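Ticket 516: Zakel -- pose trajectory jumps in handheld demonstrations, classroom site
Project: Zakel (table-top manipulation from handheld gripper demonstrations)
Component: visual-inertial tracking, map stage
Reported by: Purificación Vidal
Opened: 9 Apr 2024
Priority: high
Status: resolved, one item left open

Summary

Demonstrations recorded in the classroom track well for the first part of the episode and then shift sideways in one step, mostly during the approach to an object. The shift is in the camera pose only. Gripper width is fine. The same two units gave clean trajectories in the Prilau lab in March with the same firmware and the same calibration files.

Of 80 episodes in the batch, 32 have at least one jump over the limit. The limit is the one in the Hakim config, unchanged.

Steps to reproduce

1. Build the map from the mapping pass for the long desk.
2. Run the batch localizer on any episode that begins facing the front of the room.
3. Plot camera x against time and look at the approach segment.

Expected: continuous trajectory. Got: a step, then a smooth trajectory with a constant offset until the end of the episode.

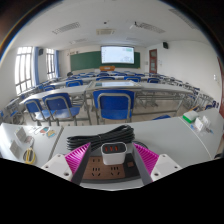
The size of the offset is close to the spacing between one row of desks and the next. It is not the same in every episode, but it groups around that value and its double. That made me suspect the relocalizer before the IMU.

Log

Entry 1. Checked time sync first. Cross-correlated gyro against image rotation for ten bad episodes and ten good ones. No difference in lag between the groups. Sync ruled out.

Entry 2. Re-ran lens calibration for both units. Reprojection error matches the March values. Swapped the calibration files between units on purpose to see what a bad lens model would do: the whole trajectory bends, with no step. Not our symptom.

Entry 3. Dumped the matched features for the frames on either side of a jump. Before the jump, most matches sit on the near desk and the objects on it. After the jump, most of them sit on chair backs and desk legs, and a large share are matched to the wrong row. The rows are identical and evenly spaced, so a shift by one row still gives a consistent set of inliers. The check passes it.

Entry 4. Second source of trouble: the projection screen. The mapping pass has one screen content and many episodes have another. Features on the screen get matched anyway when the content is partly similar, and they carry weight when the near desk gives few points. The desk surface is plain light gray. Take away the small items on it and very little is left to track up close.
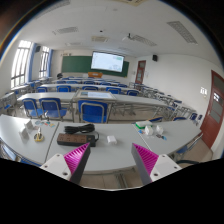 Entry 5. Tried raising the inlier threshold for relocalization. Fewer jumps, but tracking is now lost outright in several episodes that were good before. Reverted.

Entry 6. Masked the finger area more tightly. The fins take up a good part of the lower image, and their ridges produce strong corners that move with the camera. The old mask was drawn for the fingers fully open and missed part of the travel. With a mask covering the full range of motion, the number of bad episodes went down slightly. Kept the change. It is correct regardless.

Entry 7. Added a static mask for the screen, drawn by hand on the map keyframes and projected into each episode. Map points inside it are dropped. Most of the double-row offsets are gone after this. Single-row offsets remain.

Entry 8. Added a motion prior to the relocalizer: a candidate pose is rejected if it differs from the IMU prediction by more than half a row spacing. The prior is only trusted for a short window after the last good frame -- beyond that the IMU drift is too large and the old behavior applies.
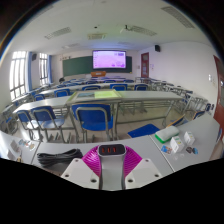

Entry 9. Full batch re-run with the changes from entries 6, 7 and 8 together. Two episodes out of the batch still jump. Both begin with a long stretch of poor tracking, so the prior has expired by the time the relocalizer is called. Marked both as excluded in the manifest and did not tune further for them.

Entry 10. Regression check on the March lab set. No episode got worse. Run time per episode is slightly higher from the extra mask projection.

Cause

Repeated structure in the room (rows of the same desk and chair) combined with low texture on the work surface. Changing screen content made it worse. The finger mask was a separate, smaller fault.

Resolution

Finger mask replaced. Screen mask step added to the map stage. Motion prior added, on by default. Changes merged to the Zakel main branch. The batch should be reprocessed before anyone trains on it, and policies already trained on the old poses should not be compared with new ones.

Still open

The screen mask is drawn by hand and will not scale to the Sutitz recordings, where there are more rooms. An option is to drop any map point that fails to reappear across two mapping passes with different screen content. Not tested. Moved to its own ticket.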